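Foam fruit sleeves wanted for reuse at Vedgate swap room

Households in Vedgate are being asked to save the foam net sleeves that come around pears, mangoes and other soft fruit. The Dalance swap room will take them through the end of August and pass them on to market sellers and to people who are packing for a move.

Organizer Veronika Takács said the room has taken in 1000 sleeves since the spring, most of them in good enough shape to go straight back around fruit or glassware. She said the sleeves take up very little space once they are stacked one inside another, and that bundles are much easier to hand out than a bag of single pieces.

"People used to bring them in balled up with everything else," Takács said. "Now we ask for a stack with a rubber band around the middle. Any band will do."

A good deal of the sorting is done at home, in among the other clearing out. Clothes, quilts and toys often get gone through at the same time, and the sleeves are set aside as they turn up. 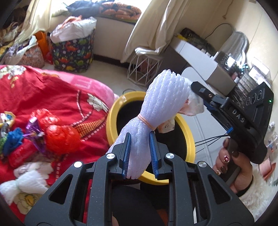 What to bring and where

Sleeves should be clean, with stickers and paper tags taken off. Torn ones are accepted if they still hold their shape. Foam trays, bubble wrap and plastic bags are not being collected this time.

Bundles can be left in the crate inside the side door at Dalance between 9 a.m. and 2 p.m. Larger amounts should go to the Mészáros greengrocery, where Vilmos Deák keeps a bin behind the counter. Each bundle should have up to 14 sleeves in it, as thicker ones tend to slip out of the band.

Mariann Kiss, who sells pears and quince at the morning market, picked up her first batch last month. She said she used to buy new sleeves for every crate and has not needed to order any so far this summer.

The swap room also has 87 fabric storage baskets and boxes to give away, along with curtains and bedding. They are first come, first served, and there is no charge. Anyone who wants to help with sorting can leave a name with Enikő Katona at the front desk.

Share 14
2 comments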